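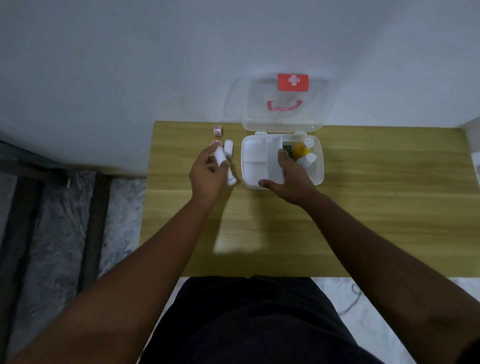 # The Kit at Stornen

Theerawat Ongart had run the hut at Stornen for 3 winters before he looked properly inside the first aid box. It hung by the back door on its red handle and people took what they needed. In November a walker came in with a split thumb, and Theerawat found an empty plaster packet and a pair of scissors that belonged in the kitchen.

After she had gone he took the box to the table against the white wall and stood the lid up. He put the bandage rolls to the left, with the tape. The bottles he left in their compartment on the right. He pressed his hand flat in the bottom of the box, and it rocked a little, the way it always had.

Engelbert Wyss came in with the firewood and stopped to look.

"You want the bandages on the left," he said. "That's how Willby had it."

"Willby kept fish hooks in it."

"On the right, though."

Engelbert filled the wood box and sat down with his boots still on. He was seventy and had walked up from Paisan that morning with bread and the mail, 8 kilometres and 700 metres of climb. He had never used anything out of the box himself. When he cut his shin on the ladder he had tied a tea towel around it and gone on painting the shutters. It was a grey shutter now, but there was still a brown mark under the hinge if you knew where to look.

"What's the tape for?" he asked.

"Holding things on."

"I could use some on the radio."

"No," said Theerawat.

He wrote a list on the back of an envelope: plasters, gauze, a proper pair of scissors, safety pins. The chemist in Proda closed at noon and the bus down took 23 minutes when the road was clear. He would have to go tomorrow. He put the bandages back on the left, looked at them, and moved them to the right, but they didn't fit beside the bottles, so he moved them back again.

Engelbert watched him do it and said nothing. He got up and put the kettle on.

Theerawat closed the lid and hung the box on its hook. Then he took the kitchen scissors back to the drawer, and washed them first.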